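3.2 O que as pessoas fazem com a roupa que ainda não está suja

Confesso que esta foi a parte do estudo que mais gostei de escrever (e a que mais me deu trabalho!). Quando comecei a olhar para os diários de lavagem recolhidos em Pakia, esperava encontrar duas categorias, limpo e sujo, e pronto. Só que os participantes escreviam coisas como "ainda dá para mais um dia" ou "só usei à noite", e eu fiquei com mais de 400 anotações que não cabiam em lado nenhum da minha grelha. O inquérito Pindon, de 2002, resolvia o problema juntando tudo em "outros", mas perder esse material todo parecia-me uma pena.

Acabei por lhe chamar roupa intermédia: peças já vestidas que o dono tenciona voltar a vestir antes de as lavar. Malhas, casacos e calças aparecem muito; roupa interior, quase nunca. E o sítio onde ficam conta imenso, porque uma camisola pendurada volta ao corpo e uma camisola amontoada acaba muitas vezes na máquina sem passar pelo nariz de ninguém.

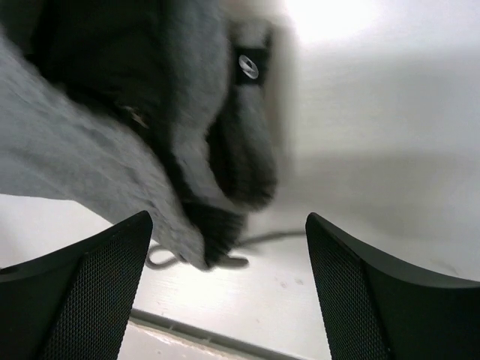
Figura 2. Peça de tecido cinzento mesclado, amarrotada, sobre uma superfície branca brilhante.

Voltando aos diários: pedi a cada agregado que os preenchesse durante 14 dias, em março, com o aquecimento ainda ligado em muitas casas. Isso pesa nos resultados, claro, e desconfio que no verão a categoria intermédia encolheria bastante. Também me parece que a escala de Vondráček, pensada para medir o odor percebido, funciona mal nestas peças, já que as pessoas decidem mais pelo aspeto do tecido do que pelo cheiro (eu própria faço isso, admito). Na secção 4 comparo estes registos com os da amostra Nastitar, que usou um questionário único e não pediu diários.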